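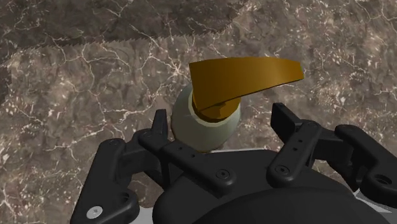
Workshop notebook – Aldana Núñez – Saturday, July 22, 2023

Back from the Warnau open day. Writing it up tonight because by Monday I'll have gotten polite about it.

Short version: the simulation is good, the claims made on top of it are bigger than what I saw. Longer version for whoever ends up on the call with them.

They had the demo running on two screens at the back of the hall, one on the view from just behind the fingers and one on the whole arm. Task for the morning was a dispenser bottle on a marble kitchen counter. Pick up, move, put down. The man from Dönmez next to me asked if we'd see the real arm do it and was told "later in the program." I stayed until they stacked the chairs. No real arm.

What they say: 2000 runs overnight on one machine, policy trained in sim only, 48 different household objects, ready to try on hardware. I asked for the success rate on the bottle alone and got the rate over all the objects together. Asked again, got a slide about the pipeline.

My notes from watching:

The bottle is an awkward choice and I give them credit for it. Rounded body, and a spout sticking out well past it on one side. If the hand comes down a little off, one finger can meet the spout before the other gets near the body. The fingers were open on either side of it in the close view, the left pad a lot nearer than the right. Fine if the hand centers itself as it closes. If it doesn't, the left pad shoves the bottle first, and then everything depends on friction with the counter. So I asked what friction value they use for stone. "Default." Default what? He'd have to check.

Also asked whether the bottle is full or empty. A full one and a nearly empty one are two different jobs. They model it as one solid lump with a fixed mass, 400 grams, no liquid. OK for a first pass, but then don't put the word "kitchen-ready" on the banner.

The pump top is rigid. Doesn't press down, doesn't turn. I suspect a real one would give if the palm landed on it, and I'd want to know what the arm does then. They hadn't thought about it, or the person at the screen hadn't. 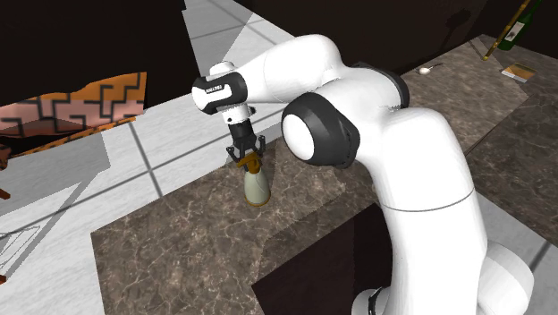
Warnau sim demo, wide view. Arm over the dispenser at the corner of the counter.

Placement bothers me too. The bottle is right out by the corner and the arm has to lean over to get at it. Looks impressive on a big screen. But the spoon and the green bottle and the rest of the small stuff are up at the other end, so there's next to nothing for the fingers to run into where they're working. I asked if they could drag the green bottle over next to the dispenser and run it again. They could, in principle. The scene file was "locked for the day."

Lighting: shadows have a stair-step edge in the close view, quite obvious on the stone. If the policy works from camera input (they said yes, wrist camera plus one fixed), I'd like to know whether it has ever seen a soft shadow. The veins in that marble are a fair test for segmentation, so some thought went into it. Or somebody liked the texture.

Talked to the Rasano people over coffee. They had the same pitch in February, with a different object and the same "hardware soon." They're still going ahead with a trial, mostly for the scene builder, and I think that's the sensible way to look at it. As a tool for making scenes and checking reach it beats what we have. I'd pay for that part.

License is 55 a seat per month if you sign before the fall, and I did not get a straight answer on whether that includes the kitchen assets.

To do before anyone says yes:
– get per-object numbers, bottle first
– ask for one run with clutter near the target
– ask for friction and mass settings in writing
– see it on a real arm, ours if need be. Sutport has a bench free and has offered it before
– find out who wrote the grasp code, them or a contractor

Parking was terrible. Receipt is in the envelope with the others.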